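Robots Can't Put Things Away Yet, and We Should Say So

By Kenneth Galang

Every few months someone sends me a video of a robot folding a towel and asks when they can buy one. I worked on a packing floor for a long time before I started writing about machines, so I get the question more than most people do. My answer has been the same for a while. For work in a factory that never changes, you can buy a robot today and it will pay for itself. For the chores in your house, or the odd jobs that fill the corners of a small shop, you should keep your money.

People find this disappointing. Some of them find it hard to believe, given what they have watched on their phones. So I want to go through why I think it, using the dullest chore I know, which is opening a plastic box with a latch on it and putting the parts inside where they belong.

I pick that one on purpose. At the packing floor where I started, we had shelves of clear bins. A good part of any shift was spent with them. You took one down, popped the latch, lifted the lid, pulled out what you needed, closed it again and put it back. I never saw it written down in a job description. New hires were not trained on it. Felicidad Ignacio, who ran the floor for most of my time there, once tried to figure out how many bins got opened in a full day across both shifts. She came up with 2,067. I don't know how careful her count was, but I believe the size of it.

A person opens a latch without looking at it. Your thumb finds the edge, you push until it gives, and your other hand is already holding the box still. If the latch is stiff you push harder. If the box slides, you lean on it. If the lid sticks at one corner you wiggle it. All of this takes a second or two, and you could be talking about lunch the whole time.

Now think about what a machine needs in order to do the same thing. It has to know where the box is and which way it is turned. It has to find a small clip, often on a side it can't see well. It has to press in the right direction with enough force to release the clip and not so much that the box goes skating across the table. It has to know that the clip has come loose. Then it has to lift a thin lid that bends. Then it has to reach in and pick up something that a moment ago it could only see through plastic.

That last part gets less attention than it should. Clear plastic is very hard on robot vision. Depth cameras work by judging how far away surfaces are, and with a clear box they tend to get confused. Some of the light goes through, some of it bounces, and the machine ends up with a picture full of holes. Ridges in the lid make it worse. You and I look at a frosted bin and know there are red things in it and more or less where they are. We fill in the rest and move on.
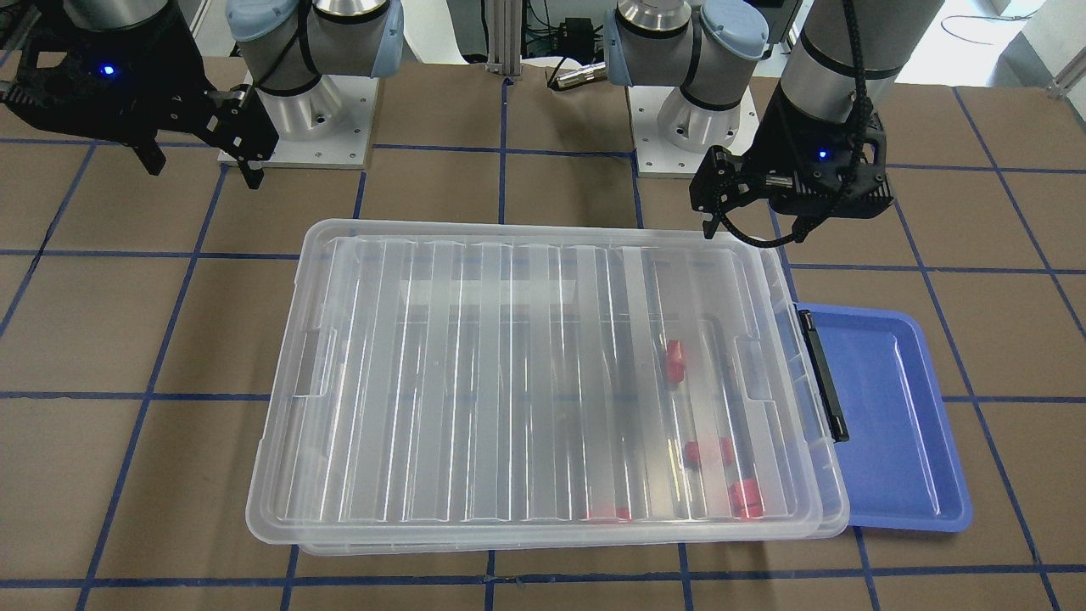

A latched storage box with red plastic pieces inside, set out for a pair of robot arms. The tray at right is empty.

Look at how much help the arms are given in a setup like that. The arm bases are on mounting plates. The table is marked out with tape. There is one box and one tray, and no clutter around them. I'm not complaining about any of it. You have to start somewhere, and starting with a clean table is sensible. But compare it to the cabinet under your sink, or to the shelf over the workbench in any garage you have been in. The distance between those two places is the thing I am talking about when I say the robots aren't ready.

I have heard three main arguments against my view, and I'll take them in turn.

The first is that robots already do amazing work in plants. They do. I visited the Cotier plant in June and watched a line of arms place parts into housings all morning. As far as I could tell they did not miss. But the parts came down a chute facing the same way every time. The housings were held in fixtures. An engineer there told me the arms were the easy part of the project and that most of the effort went into making sure nothing surprising ever reached them. When a part did arrive crooked, the line stopped and a man walked over and fixed it with his fingers. His job was to handle whatever the robots could not, and he was kept fairly busy.

That plant is a success and I would have bought the same line. It is also a building arranged around its machines. A house can't be arranged that way, and neither can a repair shop or the back room of a store. The work there is mostly made of crooked parts.

The second argument is that the new systems learn. Older robots followed a script, and the newer ones are trained on recordings of people doing a task, often by steering the arms themselves, until the robot can do some version of it alone. I take this seriously. It is the biggest change I have seen since I got interested in the subject, and it has made things possible that looked out of reach before. A learned system can cope when the box is moved a few inches. Sometimes it can try again after it misses, which the old ones never did.

What it can't do yet is carry much of that to the next box. Say you collect 2,000 recordings of one bin being opened. You may get a robot that opens that bin nicely. Give it a bin with a latch that hinges the other way, or a lid that pulls off at the corners, and the success rate drops, sometimes close to nothing. So you go and record more. A kitchen has a bread box, a cereal box, a jar, a jug with a cap you squeeze, and a drawer that has to be lifted before it slides. A child can get through most of these after seeing them once.

The third argument is about price, and it goes like this: even a slow and clumsy robot is worth it if it is cheap, because it can work at night while you sleep. I used to find this one fairly convincing. I changed my mind after talking to a friend who tried it in his shop. He does small runs of hardware kits, and he leased an arm from an outfit called Kustach to sort loose parts into trays after closing. It was slow, and he had been told it would be slow, and that was fine with him. What was not fine was the mornings. A tray would be on the floor, or the arm would have stopped soon after he left, holding nothing, waiting for someone to clear an error. He spent the first part of each day finding out what had gone wrong. After a while he was staying late to watch it, and at that point he was doing the sorting again with an extra step.

A chore robot that works nine times out of ten is a poor helper. The tenth time is a spilled bin or a cracked lid, and you don't know when it will come, so you have to be there for all ten. The people who sell these machines like to quote the nine. When you are shown a success rate, ask what the failures looked like and who cleaned them up.

I should be fair about what is going well. Two arms are better than one for this sort of job, and good pairs of arms are now common enough that schools and small companies can get them. One hand can hold while the other pulls. That alone opens up a lot of tasks that a single arm could only do with a clamp. Grippers are better than they were. Researchers have also started working on dull problems, and I am glad to see it. A latch does not make an exciting video. Somebody who spends a year on latches is doing more for my kitchen than somebody who teaches a robot to dance.

What I would like to see is plainer reporting. If a robot clears a table in a video, tell me how many tries it took and whether a person was steering it. Tell me if the clip was sped up. Show me the same robot with a box it has never met, in a room it has never been in, with bad light and a dish towel in the way. If it fails, show me that too. I would trust a company more for it, and I suspect most buyers would.

As for when, I don't have a date. I expect shop floors will get useful general helpers before homes do, in places where someone is already nearby to fix a jam and the same few containers come around all day. My old packing floor would be a fair place to try it. Homes will take longer. Until then, if you have bins to sort, clear an hour and put the radio on.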